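Kavwood has added an oval storage basket to its tidying range, on sale in Porville from 23rd April. The shallow orange basket is woven, with a looped rim, and is meant for small toys kept on a table or low shelf. 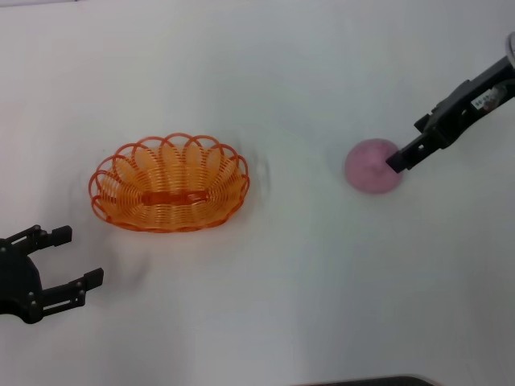

Can the basket be washed?
Rinse it in cool water and dry it flat.

Homa Alipour, who runs the range, said stock is limited to 741 baskets. A deeper version, the Addo, follows in May.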